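Notebook, January, evening after the open day at Gorkoto

Writing this up while it's fresh. I got in at 9:30 and stayed until they were stacking chairs, and I filled more pages than I have at any visit since I started this book. Most of it is scrawl, so what follows is the readable version, with the bits I think Szymon and the rest of the bench will want.

General impression first: go if you get the chance! Gorkoto runs these twice a year and lets people touch things. No ropes, no video loops. You sign in, you get a sticker, and then you walk from station to station and talk to whoever built the thing. There were 8 stations in the main hall and I got to six of them properly. The two I missed were the paint cell (line out the door) and something with conveyor vision that I'll ask about by email.

Morning talk

Short one, from the Plusudik team. Plusudik is their project on teaching small-parts handling from human demonstrations, so the person does the task by hand with a pair of grippers, and the recordings are what the arms learn from later. The number I wrote down and underlined was 1792, which is how many demonstrations they have in the set so far. They throw out the ones where a part gets dropped off the table but keep the ones where it's dropped and picked up again, and I liked the reasoning: the arm is going to fumble too, so let it see a recovery.

Somebody asked how long before a new person is any use at it. The speaker said 60 practice runs, and that after that people stop looking at their hands. I want to come back to that, see below.

Dundine feeder station

Bowl feeder with a swap-out track, changeover done live with a stopwatch running. It took 80 seconds and the guy was talking the whole time. Ours takes half a morning. The trick (if I followed) is that the track drops onto two tapered pins and only one knob holds it down, so there's nothing to realign. Sketch on the back page. Szymon, please look at the sketch before you order the new bracket!

Small-parts station, hand-held grippers

My favorite by a mile. Small hardware on the table, a divided see-through box to put it in, one gripper per hand. I stood there long enough that they started explaining things to me without being asked.

Both hands in use, and a closer look at the fingertips with one of the small parts:

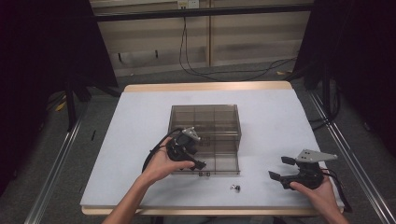
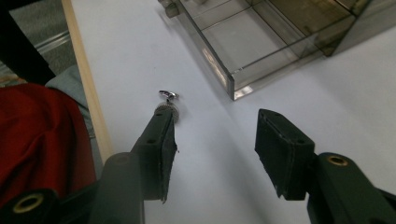

Things I wrote down at that table

- The pads on the fingertips are the part that wears. They treat them like pencil erasers, and there's a bag of spares under every station. I'd been thinking of the pad as part of the finger, and I think that's been my mistake on our own tool.

- Brass threaded inserts in the finger mounts. Of course. We've stripped the plastic holes on ours twice now. Ordering a bag tomorrow.

- Approach with the finger low and nearly flat to the table, close slowly, then lift. If you come in steep, the part squirts out sideways. I did this on my first four tries and the part went a surprisingly long way.

- Dividers are harder than I expected. Getting a bolt over the wall of a compartment means lifting higher than feels natural, and beginners clip the wall.

- Use the idle hand to steady the box. I never thought to do it until the woman running the station tapped the side of it and raised an eyebrow.

I had a go, 11 tries, and got five in. My hands learned faster than my head did. By the last few I had stopped watching the jaws and was watching the part, so the remark from the talk about people no longer looking at their hands makes sense to me, even if I'm nowhere near 60.

Question I didn't get to ask: do they mix left-handed and right-handed people in the recordings, or sort them? Would be good to know before we try anything like it.

Lunch, and Jabłońska

Soup, good bread, ran into half the people I know in this business. Had a long chat at the Jabłońska table. They make the fixtures for two of the stations and are happy to do one-offs for small shops, drawings in whatever format we've got. I showed them the phone picture of our tilting plate and they had an opinion within a minute (too tall, move the pivot down). They're right, I think. Card is taped inside the front cover.

Afternoon

Slower. Watched a palletizing arm for a while, very smooth, not much in it for us. The software corner was packed and I couldn't hear, but I picked up the handout. There's a page in it on naming and sorting your recordings that we should simply copy.

To do

Brass inserts, two sizes, check which fits our finger mount.
Spare pads: cut ten from the sheet on the top shelf and time how long one lasts.
Redraw the tilting plate with the pivot lower, send to Jabłońska.
Email Gorkoto about the conveyor station and the left-hand question.
Show Szymon Bednarek the track sketch, with the pins. He'll say he thought of it first.
Find a divided box of our own and try the bolt exercise at the bench with a plain pair of tongs.

Next one is in the summer. I've already asked for three places.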